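3.2 Leaf age and shading in crowded plantings

Growers in the Fourie valley plant leafy greens close together, and most of them judge the crop from the outside of the row. Leaves on the inside of the plant get less light and less moving air, and they age at a different rate. We wanted to know how much of the crop lost at packing came from these inner leaves, and whether wider spacing changed that.

The trial used 20 beds at the Bivham site. Half were planted at the spacing the farm had always used and half at a wider spacing. All beds had the same soil mix and the same drip lines, and feed was given on the same schedule. The beds were planted in two blocks. The lower block is next to a hedge and loses the sun earlier in the afternoon, so both spacings were used in each block.

At harvest, five plants were taken from the middle of each bed. Plants at the ends were left out, as they get light from three sides. Leaves were pulled by hand and sorted into sound, discolored and torn. A leaf was scored as discolored if a brown, olive or yellow tone covered more than half of the upper surface. Leaves with smaller patches were counted as sound, which follows the rule the packing shed uses. In total, 1,316 leaves were scored. 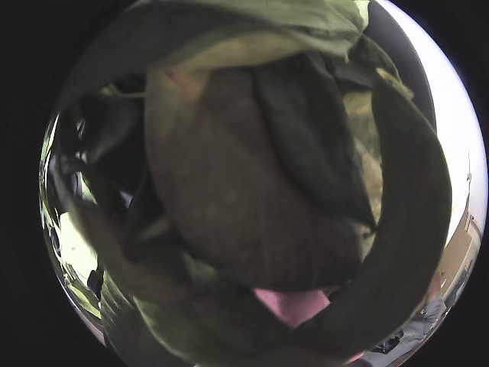 Figure 4. Leaves pressed close together, with a brownish-olive leaf at the center and a dark green folded leaf to its right.

Two people scored every leaf without seeing the other's sheet. Where they disagreed, the leaf was looked at again in daylight near the shed door. Most disagreements were over olive tones, which are hard to tell from dark green under the shed lamps. Folded leaves were opened flat before scoring, as a crease can make the surface look darker than it is.

Discolored leaves were more common in the close beds in both blocks. The gap between spacings was larger in the lower block, where the light is poorer. Torn leaves showed no clear pattern and seemed to depend more on who did the picking. We did not adjust for this, and the torn group is left out of the tests in Section 4.

Wider spacing has a cost. There are fewer plants per bed, and weeds came up in the gaps during the first weeks. The farm manager, Amado Marquez, kept a record of weeding time, and it is used in the cost estimates in Section 5. A winter planting was started in December but was lost to frost before scoring and is not reported.

We did not measure light inside the plants. A small sensor was tried in two beds, but it shifted whenever the plants were watered and the readings could not be used.

Comments

Pravesh Lekota
Did you record the variety for each bed? We see far more browning in the broad-leaved types here, even at wide spacing.

Charito Tagle
Replying to Pravesh Lekota: one variety was used in all the beds. It is given in 3.1.

Tshepo Mabaso
Would like to see the weeding hours split by block. The hedge side must have been worse.

We use cookies to remember your settings and to count visits. By staying on this site you accept our cookie policy. Accept | Manage settings

Related items
Drip line layout for narrow beds
Shed lighting and color sorting of salad crops
Hedges and afternoon shade on small farms
Hand picking and leaf damage: a field note
Frost losses in winter greens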